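4.2 How we talked to the drivers

I should say up front that I came to this project as a racing fan first and a researcher second, and some of that shows in how the interviews went. We wanted to know how young drivers in junior single-seater series decide whether to move up, move sideways or stay put for another year. The published work on this is mostly about money, and money matters a lot (every driver we spoke to brought it up before we did), but we had a feeling that the test day was doing more of the work than people gave it credit for.

We spoke to 20 drivers in all. Eight of them had tested a car in a different series during the winter break, and those eight are the ones I lean on most in this section. Chiến Đoàn and I did the interviews together, usually in a team truck or a hotel lobby, and once in the back of a very noisy tire tent. Nadine Akl went through the transcripts on her own and marked every place where a driver talked about the feel of the car, the people in the garage, or what came next. Then Majdi Sabbagh did the same without looking at her marks, and we sat down and argued over the differences. There were a lot of differences! The biggest ones came from the word "comfortable," which drivers use for the seat, the brakes, the engineer and their own contract situation, sometimes in one breath.

We ended up splitting "comfortable" into two codes. One covers the car itself — pedals, steering weight, how the rear end behaves under braking. The other covers the team, and it took in everything from radio style to who shows you where to park. Omar Qaisi argued for a third code for the contract side, and I was against it at the time, but he was right and we added it in the second pass.

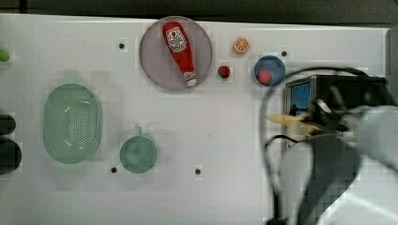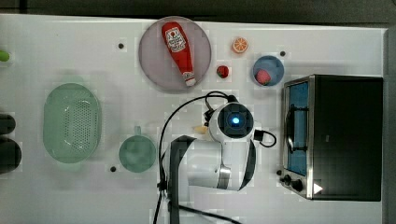 Figure 3. Tabletop with a plate, a red ketchup bottle and toy foods, two views.

The test days themselves were harder to compare than I had hoped. Flukmont gives its visiting drivers a full day with one engineer, and Emik splits the day between two drivers and swaps the engineers at lunch. Kanaan runs longer stints on older tires. So when one driver tells you he "got into it quickly" and another says she "never got a rhythm," they may be telling you about the schedule more than the car. We tried to get at this by asking each driver to walk us through the day from the first briefing to the last lap, with no ratings and no prompts about lap time. It made for long interviews, and I would do it the same way again.

Software came up far more than I expected. Drivers who had grown up in cars with very few settings found the wheel on the Genari car a real headache (one of them called it "doing my taxes at speed"). Nearly all of them said the driving part was fine after a few laps. What wore them out was knowing which map to ask for, and when, and what the answer on the radio meant. Lindsay McPhee, who had coached in two of the series before joining us, helped me write follow-up questions on this, and her questions got much better answers than mine did.

One more thing about the sample. The oldest driver was 31 and had already raced in three other categories, so his idea of a "next step" was quite different from that of a teenager with a family budget behind him. I went back and forth on keeping him in. We kept him, and where his answers pull a result one way I say so in the text.

We also asked each driver to rank the things that would make them sign, using a short form at the end. Four drivers filled it out and then changed it before we had packed up the recorder — Chiến kept both versions, and we treat the second one as the answer. The changes all went in the same direction, with the engineer moving up the list and the calendar moving down. I come back to those four forms in section 5.1, next to the interview passages they belong to.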